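Workshop > Gift Wrapping > Bows and Ribbon

How to Tie a Ribbon Bow That Stays Tied

Last updated: June

Most people learn one bow in childhood, for their shoes, and then use it on every present for the rest of their lives. It works, in the sense that the present arrives with something on it. If you'd like the something to sit flat and face the right way, read on. You need ribbon, scissors that cut, and a box. Wrapping a soccer ball is a separate article and I have declined to write it.

Buying the ribbon

Satin comes in two kinds. Single-faced is shiny on one side and dull on the other, and it will show its dull side the moment you form a loop. Double-faced costs more and forgives more. For a first try, buy double-faced, an inch wide. The Vikel rolls are fine. The Flarnix ones are also fine but come wound so tightly on the spool that the first yard behaves like a spring. Skip anything with wire in the edges until you know what you're doing, after which you may skip it out of principle.

Thin curling ribbon can't be tied into a decent bow. It was made to be scraped with a scissor blade by someone in a hurry.

Cutting enough

Wrap the ribbon once around the box each way, let it overlap, and then add the length of your arm. This will look wasteful. Cut it anyway. A bow made from too little ribbon has two tiny loops and two tiny tails, and looks like a housefly. I once bought 200 yards from Verstraete to get over my stinginess and found I could be stingy with that too.

Going around the box

1. Lay the middle of the ribbon across the top of the box.
2. Take both ends down the sides and underneath. Cross them there and give each a quarter turn, so they come up the other two sides.
3. Turn the box right way up without letting go. Use your chin if you must.
4. Bring the ends to the center of the top, slip one under the first band, and pull snug.

Satin will twist whenever you look away, so run a finger and thumb along each length before you tighten it. A twist underneath is between you and the table. One on top will be seen.

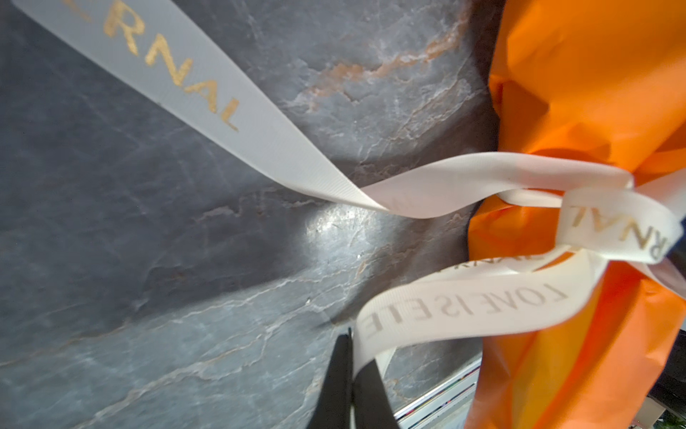
Several readers wrote in to say that step 2 goes much better if the box starts upside down, with the ends crossed on what will become the bottom. They are right, and one of them was quite short with me about it. Try it both ways and keep the one that makes you swear less.

Tying the bow

Make a plain half knot first, left over right. Form a loop with the lower tail, bring the upper tail down over the front of it, and push a second loop through behind. Now look at it. If the bow stands up and down the box when you wanted it side to side, you have tied a granny knot, and you should undo it and take the tail around the other way.

Pull on the loops to tighten, then on the tails to shrink the loops. Go back and forth in small tugs. Put a finger inside each loop to round it out.

Finishing the ends

Fold each tail in half lengthwise and cut at a slant, from the fold up toward the edges, to get a swallowtail. Going the other way gives you a point, which you can claim you meant. A dab of clear nail polish along the cut keeps it from fraying. Let it dry before it touches the paper.

If the ribbon is creased from an earlier present, iron it on low under a dish towel.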